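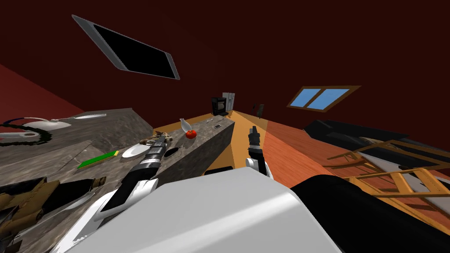

Home Topics Government Work and Money Glossary For Teachers
Search this site Enter a word Go

What Is a Strike?
Work and Money, reading level 3
Last reviewed July 2020

Most adults who work for someone else agree to do a job in return for pay. Sometimes the workers and the people in charge do not agree about the job. They may disagree about how much the workers are paid, how many hours they work, or how safe the workplace is. When talking does not settle the matter, the workers may decide to stop working together for a time. This is called a strike.

A strike is different from one person staying home. In a strike, many workers stop at once, and they say clearly why they are doing so. They expect to go back to their jobs when the disagreement is over.

Who takes part?

There are usually two sides. One side is the employer. An employer can be a company, a hospital, a school district or a city. The other side is the workers, who often belong to a group called a labor union.

A union is an organization that workers join so that they can speak together. One bus driver who asks for a longer lunch break may not be heard. When all of the drivers ask through their union, the employer is more likely to sit down and listen. Members of a union pay a small amount of money, called dues, to keep it running. They also choose leaders by voting.

What happens before a strike?

A strike is almost never the first step. The two sides begin with meetings. The union brings a list of things its members would like, and the employer answers with what it is willing to give. Each side changes its list a little, and they meet again. This is known as bargaining. When the talks go well, they end with a written agreement called a contract. The contract says what the pay and the rules will be, and for how long.

Let us look at the bus drivers in the town of Castbridge. Their employer was a company called Curkgate Transit. The drivers' contract was coming to an end, and the union asked for higher pay and for heaters in the older buses. The company agreed to the heaters. It said that it could not afford the higher pay, as fewer people had been buying tickets. The two sides met many times and still could not agree.

The union then held a vote. Each member received a paper with one question on it: Should we go on strike if the company does not change its offer? Members marked their papers in secret. When the papers were counted, 366 members had voted yes and 101 had voted no.

A secret vote matters. It allows each person to choose freely, without worrying about what a boss or a friend might think. Many places have laws that say how such a vote must be held and how much warning the union must give before a strike begins. The Castbridge drivers gave their warning in writing, so that passengers would have time to make other plans.

What do workers do during a strike?

Workers who are on strike often stand outside their workplace with signs. This is called a picket line. The signs tell people passing by what the strike is about. Workers may hand out leaflets or speak to newspaper reporters. They are expected to be peaceful, and they must obey the law like everyone else.

Workers are not usually paid while they are on strike. Some unions save part of the dues in a strike fund, and they use this money to help members buy food and pay rent. The help is nearly always less than a normal paycheck, so going on strike is a serious choice for a family.

The employer loses something as well. A factory that is not making anything has nothing to sell. A bus company with no drivers cannot sell tickets. Customers may go elsewhere and may not come back.
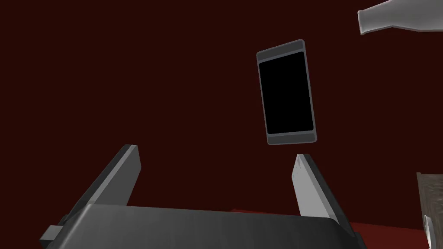

Daiane Macedo wrote to us to ask whether it is fair that passengers should have to walk when they are not part of the argument. She added that her grandmother takes the bus to the doctor, and that a strike in their town had made this very difficult.

It is a good question, and people give different answers to it. Some say that workers who serve the public should find other ways to be heard. Others say that these workers need a way to be taken seriously, just as other workers do. Many governments have tried to find a middle path. In some places, certain workers - such as police officers or firefighters - are not allowed to strike at all. In other places, hospital workers may strike, but enough of them must stay at their posts to care for people who are very ill.

How does a strike end?

Most strikes end in the same way that the trouble might have been avoided, with an agreement. While the workers are out, the two sides often keep on meeting. If they cannot make progress alone, they may invite a mediator. A mediator is a person who does not belong to either side. He or she listens to both, carries messages between them and suggests ideas. A mediator cannot order anyone to accept.

In some disagreements the two sides choose an arbitrator instead. An arbitrator also listens to both sides, but then makes a decision. If both sides have promised beforehand to follow it, they must do so even if they do not like it.

In Castbridge, the company and the union asked for a mediator. The drivers received part of the raise they had asked for right away, and the company promised to talk about the rest the following year. The members voted once more, this time to accept the contract, and the buses began running again.

Not every strike ends with the workers getting what they wanted. At the Yazdani shoe factory, the workers returned with the same pay they had before. At the Drodari cannery, the owners gave the full raise after only 2 days. The result depends on many things, including how much money the employer has, how long the workers can manage without pay, and what the public thinks.

Can an employer stop the work too?

Yes. When an employer closes the doors and does not let the workers in until they accept an offer, it is called a lockout. Lockouts are less common than strikes. The workers are not usually paid during a lockout either.

Words to know

Ballot - the paper a person marks in order to vote.
Bargaining - talks between workers and an employer to reach an agreement.
Contract - a written agreement that both sides must follow.
Dues - money that members pay to belong to a union.
Lockout - when an employer keeps workers from coming in to work.
Mediator - a person who helps two sides agree but does not decide for them.
Picket line - workers standing outside a workplace during a strike.

To talk about in class

Think of a rule at your school that some students would like to change. Who would speak for the students? Who would they need to talk to? Write down what each side might ask for, and what each might be willing to give up.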